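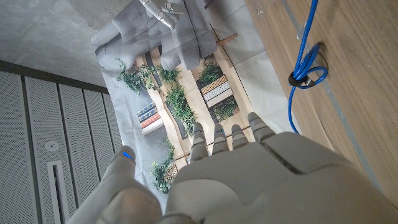
About Workneh Language School

Workneh is a small evening school for adults who want to speak and write better in a second language. We teach English, Amharic and Tigrinya. The school was opened by Henok Tekleab, who came to this country as a grown man and had to learn English at night, after his shift at the Ristau bakery. He remembers well how tired a student can be at seven o'clock, and our lessons are planned with this in mind.

In the first year we had 9 students and one room above a shoe shop on Hollance Street. Today nearly 400 people study with us each year. We have moved to a bigger building on the same street, with the entrance from the yard. Please use the green door, the front one is for the dentist.

Our teachers

Imogen Kershaw is responsible for the English courses. She also prepares students for job interviews and reads their application letters together with them. Hagos Endale teaches Tigrinya to beginners, many of whom have married into a Tigrinya-speaking family and wish to talk with the grandparents. Abrehet Assefa teaches Amharic on all levels and runs the handwriting course, where the students learn the script with pencil and lined paper.
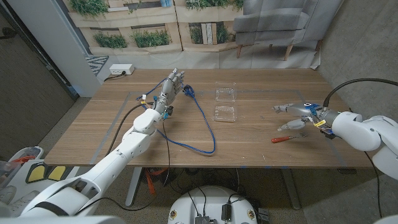 A course takes 30 evenings. Each lesson has a break with tea, and in the break we ask everybody to stay in the language they are learning, even if it goes slowly. Homework is short. If you miss a lesson, you can take the same one with another group in that week, only please write to the office before.

On the last Monday of the month we have an open conversation evening. It is free, also for people who are not our students. Bring a friend or a neighbor.

The office

Hagos Abera answers the telephone and the mail from four o'clock in the afternoon. He can give you a placement talk, which takes 40 minutes and costs nothing. New courses begin in April and in the fall. For students from Hukholm there is a bus that stops in front of the building, and the last one back leaves after the end of the lessons.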